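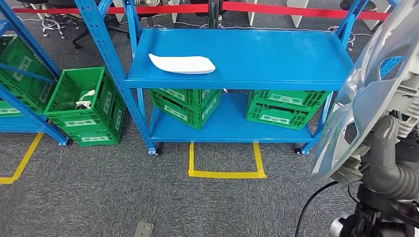 실내조명 기초 4주차 강의 노트
펜던트 등의 높이와 밝기

지난주에는 광원의 종류를 배웠습니다. 이번 주는 천장에서 내려오는 등, 즉 펜던트와 작은 샹들리에를 어느 높이에 달아야 하는지 공부하겠습니다. 계산은 어렵지 않습니다. 하지만 순서를 지키지 않으면 나중에 줄을 다시 잘라야 하므로, 순서대로 읽어 주시기 바랍니다.

1. 먼저 재야 하는 것

등의 크기보다 천장 높이를 먼저 잽니다. 바닥재가 이미 깔려 있으면 바닥재 위에서 잽니다. 공사 중이라서 바닥재가 없으면, 도면의 마감 높이를 사용합니다. 오늘 예제의 방은 천장 높이가 270cm입니다.

그 다음은 등의 전체 길이입니다. 카탈로그에는 보통 몸체의 높이만 크게 적혀 있고, 줄이나 체인의 길이는 작은 글씨로 따로 있습니다. 두 가지를 합해야 전체 길이가 됩니다. 천장에 붙는 덮개(캐노피)의 두께도 더합니다. 얇은 덮개라도 빼지 마십시오.

2. 사람이 지나가는 곳

복도나 현관처럼 사람이 등 밑을 지나가는 곳에서는, 이 수업에서 등의 가장 낮은 점을 바닥에서 204cm 이상으로 정하겠습니다. 그러면 예제의 방에서 쓸 수 있는 길이는 다음과 같습니다.

270 - 204 = 66cm

이 66cm 안에 덮개, 체인, 몸체가 모두 들어가야 합니다. 체인은 고리를 빼서 짧게 할 수 있지만, 몸체는 줄일 수 없습니다. 그래서 몸체가 긴 등을 고른 학생은 체인을 거의 쓰지 못하게 됩니다. 문이 열리는 범위도 확인하십시오. 현관문의 위쪽이 등에 닿는 실수가 과제에서 매년 나옵니다.

3. 식탁 위

식탁 위의 등은 사람이 밑을 지나가지 않으므로 더 낮게 달 수 있습니다. 기준은 바닥이 아니고 식탁의 윗면입니다. 앉은 사람의 눈에 전구가 바로 보이면 피곤하고, 너무 높으면 식탁이 어둡게 됩니다. 의자에 앉아서 확인하는 것이 가장 정확합니다. 서서 볼 때와 느낌이 많이 다릅니다.

긴 식탁에는 등 2개를 나란히 다는 방법도 있습니다. 이 경우에 등 사이의 간격은 등의 중심에서 중심까지 잽니다. 가장자리에서 재면 지름이 다른 등으로 바꿀 때 다시 계산해야 합니다.

4. 밝기

강의에서 쓰는 단위는 럭스(lx)입니다. 식탁 면의 목표를 200lx로 잡겠습니다. 간단한 식은 다음과 같습니다.

조도 = 광속 × 조명률 × 보수율 ÷ 면적

조명률은 갓의 모양과 벽의 색에 따라 달라집니다. 유리나 크리스털 장식이 많은 등은 빛이 여러 방향으로 퍼지므로, 아래로 오는 빛만 생각하면 결과가 예상보다 어둡습니다. 보수율은 먼지와 광원의 노화를 생각한 값입니다. 장식이 복잡하면 청소가 어려우니 이 값을 낮게 잡으십시오.

5. 마감 재료에 대하여

녹슨 느낌의 철제 마감은 두 종류가 있습니다. 색을 칠해서 녹처럼 보이게 한 것과, 표면을 산화시킨 다음에 투명 코팅을 한 것입니다. 욕실 앞이나 주방처럼 습기가 있는 곳에서는 마감만 보고 고르지 말고, 제품의 사용 장소 표시를 꼭 읽어야 합니다. 무거운 등은 석고보드에 직접 달지 않고, 보강재 위치를 찾아서 고정합니다. 전기 연결은 자격이 있는 기술자에게 맡깁니다.

과제

실습용 카탈로그에서 Clamach, Vinent, Naritum 세 제품의 치수를 찾으십시오. 예제의 방 현관에 달 수 있는 제품과 없는 제품을 나누고, 계산 과정을 쓰십시오. Ban은 벽등이므로 이번 과제에 들어가지 않습니다. 인치로 적힌 치수는 센티미터로 바꾼 다음에 계산하고, 반올림은 마지막에 한 번만 합니다.

제출은 목요일 수업 시작 전까지입니다. 손으로 쓴 것도 받습니다.

분류: 강의자료 > 실내디자인 > 조명
강의자료실 문의 | 무단 전재 금지 | 맨 위로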